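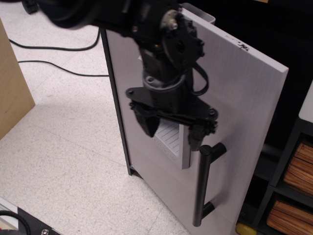
A tall grey door with a black handle.

How do door handles help?

Ever tried to open a heavy door by pushing near the hinges? Really hard! Push at the other edge — easy. Same door, same you.

A door is a kind of lever. The hinge side stays put and the rest swings round it. Further from the hinges = less push needed. But your hand has to travel further, so its a swap.

Try it! Use one finger. Push close to the hinges (mind your fingers in the gap), then in the middle, then at teh far edge. Which was easiest?

More levers: seesaws, scissors, a spanner, your own arm.

Words by Ülle Kalniņš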